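Shy older cat, new house, how long before she comes out?

kaan_g
November 2, 2019
Hi all, Kaan Gündoğdu here, I mostly lurk. We moved to Fostetholm 17 days ago and our cat Clitura (she's 15, British Shorthair mix) still lives behind the washing machine. She eats at night and uses the litter box, so I know she's coming out when we're asleep. Is this normal? She was such a lap cat in the old place!

mossypaws
Totally normal!! Mine took a month and he was a young, cocky thing. Leave a worn T-shirt near her spot and let her get on with it.

Jembridge2
I'd disagree a bit. At 15 I wouldn't just wait, I'd get her to the vet for bloodwork. Ours "hid" after a move in June and it was her kidneys. Cost me 200 but I'm glad we went.

mossypaws
Sure, but dragging a scared cat to the vet in her third week in a new house is going to set her back. She's eating and using the box.

Jembridge2
Eating how much though? Kaan, do you weigh her food?

kaan_g
I don't, but I will from tonight. It's 2 small bowls and they're mostly empty by morning. We have another cat, Hung, so it could be him, the pig.

guvenb
Well there you go, feed them in separate rooms or you'll never know. I had that exact problem (Güven Bilgin, three cats, no furniture left). And please don't pull her out from back there, I did that once and got the silent treatment for a week.

kaan_g
OK, separate rooms it is, and I'll call the vet to ask if they do home visits. Hung is already yelling at the door. Will update!

guvenb
Good plan. Fingers crossed for the old lady.

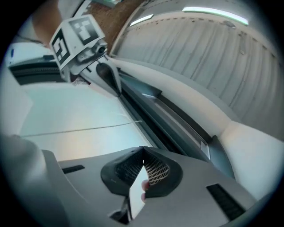 Fingertip behind the dark mesh pads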